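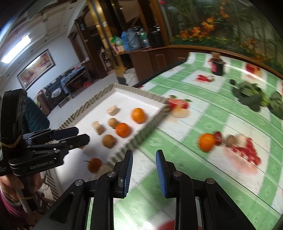 The Tray on the Table
May 2018

When I moved to Bretbridge, I rented a room above a shop that sold buttons. The lady downstairs invited me for tea in my first week. I came at four o'clock exactly, as I was taught, and I did not know what to do with my hands. On her table was a tray. She pushed it a little toward me and went to look for the sugar. I took something from it and felt at once less like a stranger.

I have been thinking about trays since then. In my language the word for tray is the same as the word for a small field, and as a child I believed that both were places where things grew. My grandmother kept hers on the table all year. It was never cleared for meals. We moved it to one end, ate, and moved it back.

In Drovside, an hour north by the slow bus, there is a small museum of household things. It owns 571 trays, and 200 of them are on show. The oldest are made of dark tin and are quite ugly. Visitors walk past them quickly to reach the painted ones from the Betancur workshop, which closed before I was born. Betancur trays have roses, ships, and sometimes a dog with a human face. The workshop numbered each tray on the back, and for one pattern it stopped at 995, although the order was for 1,000. The label in the museum does not explain the missing five. I asked at the desk and they did not know either, but they gave me a postcard.

What people put on a tray is a different matter. In some houses it is letters and keys. In the house of my grandmother it was whatever had come from the garden or the market, and it was allowed to become old there. A wrinkled apple was not thrown away. It was moved to the front, so that somebody would eat it first.
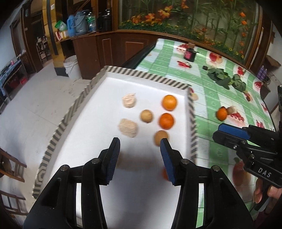

Citrus fruit in a patterned tray, beside a checked tablecloth.

The people of Gonden, where I spent two winters, have a custom I like very much. When a guest leaves, the host takes one thing from the tray and puts it in the guest's coat pocket. It must be done without speaking. I once found a walnut in my coat in spring and could not remember from which house it came. I carried it until the coat went to the cleaner.

My own tray is from a street market and has a burn in one corner. I keep it on the kitchen table in Bretbridge, next to the radio. The button shop is now a place for phone repairs, but the lady still comes up for tea, and she always takes the oldest apple.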